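Facilities > Sodville > Room Checks > Tables, Desks and Small Containers

Filed under: Safety Checklists, Shared Rooms

ROOM CHECK – GIRARD BUILDING, ROOM 103
Done 25th July, before lunch. Next full one in December unless something comes up.

Marks: OK / FIX / ASK. Comments after the mark. Sorry for the shorthand, did this one walking.

FLOOR AND WAY OUT

Door opens all the way – OK. Closer is a bit slow, not bad enough to report.

Exit sign lit – OK.

Walkway clear, 30 inches minimum – OK at the door, tight by the shelves. Somebody's stacked flat boxes on the floor there. Move them or break them down and take them out.

Floor dry, no loose mats – OK. The gray mat from last time is gone, good, don't bring it back.

Extinguisher on hook, tag current – OK. Pin in, gauge in the green. Hook is loose on one side – FIX, needs a longer screw.

First aid box – FIX. Out of the small bandages again. Plenty of the big ones nobody wants. Gloves OK. Eye wash bottles sealed and in date.

POWER AND CORDS

No cord run across a walkway – OK.

No extension plugged into another extension – FIX. Two of them, under the shelf with the label printer. Unplugged one while I was there. If the printer's dead on Monday thats why, plug it in the wall.

Adapters sitting flat, not covered by anything – OK, but see the last comment on the page.

Damaged cords – one found, the desk lamp by the window. Outer cover split near the plug. Taped a note on it. DO NOT USE means do not use, somebody had it back on inside of an hour last time.

Outlet covers – OK, all on.

Cord ties – ASK. We ordered a pack of 100 from Plusen in the spring. Did they come? Can't find them in the drawer or the cabinet.

DESKS AND TABLES

Tables level, no rocking – OK. The short folding one has a foot missing and it's got a wad of card under it, does the job for now. Please don't put anything heavy on that end.

Edges and corners – OK. No splits, no sharp bits. Ran a hand around all of them.

Tabletops wiped – OK mostly. Sticky patch on the folding table, old tape glue by the feel of it. Daro wipes don't shift it. Try the citrus stuff.

Drink cups – FIX. Two on the window sill, one half full. Drinks go in the hall. It's on the door sign and it's been on the door sign since we moved in.

Tissues and wipes – OK, stocked. Spare boxes on the bottom shelf of the cabinet, take the open one first.

Chairs – OK. Wheels all turn. One armrest wobbles, bolt is in the cup on the sill, not the drink cup, the other one.

CABINET AND SHELVES

Heavy things low – OK.

Nothing hanging over the shelf edge – FIX. Ring binders on the top shelf are out past the edge. Pushed them back, but they'll creep again, the shelf tips forward a hair. Needs a lip on it.

Shelf brackets tight – OK, all but the corner one. Gave it a half turn.

Cabinet locks – ASK. Key turns but the left door pops open if you lean on it. Was this reported already? No ticket that I could find.

Step stool – OK, folded and behind the door. Rubber feet still on.

WASTE

Paper and general separate – OK.

Bins no more than three quarters full – FIX, general bin is over the top. Emptied.

Old batteries – OK, in the jar with the lid on. Jar is nearly full – somebody take it down to the front desk.

Broken glass box – OK, empty, taped shut.

SMALL CONTAINERS

Every bottle has a lid or cap – OK.

Every bottle has a label – OK by the letter. Two in the cabinet have labels so faded they might as well be blank. Relabel or pour out and rinse. ASK before pouring, if you don't know what it is don't guess.

No food containers used for other stuff – OK. First time this year, thanks.

Spray bottles stored upright, nozzle off – FIX, one lying on its side. Stood it up. Paper towel under it for now.

Containers put back after use – FIX, see below.

TO DO BEFORE NEXT CHECK

Longer screw for extinguisher hook
Small bandages
New lamp cord or bin the lamp
Find the ties or reorder
Lip on top shelf
Citrus cleaner
Battery jar down to front desk
Cabinet door ticket, if there isnt one

LAST COMMENT – THINGS LEFT STANDING OUT

Containers go back in the cabinet when you're done with them, same rule as in the old room and no different for small ones. A little one is the easiest to knock, and they roll. The white bottle out near the middle of the big brown table is the one I mean: cap is white, there is a label, so it passes on both of those, but it's got a home and that isn't it. Put it away. Same goes for the white desk behind. The cords around the gray adapter in front of the tissues are in a tangle and want sorting out – unplug first, then untangle, don't yank. The little blue and white packet by the tissues can go in the drawer or the bin, whoever it belongs to decides. Marking both as FIX, will look in again next week.

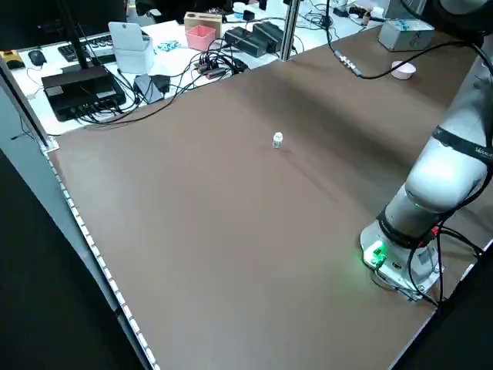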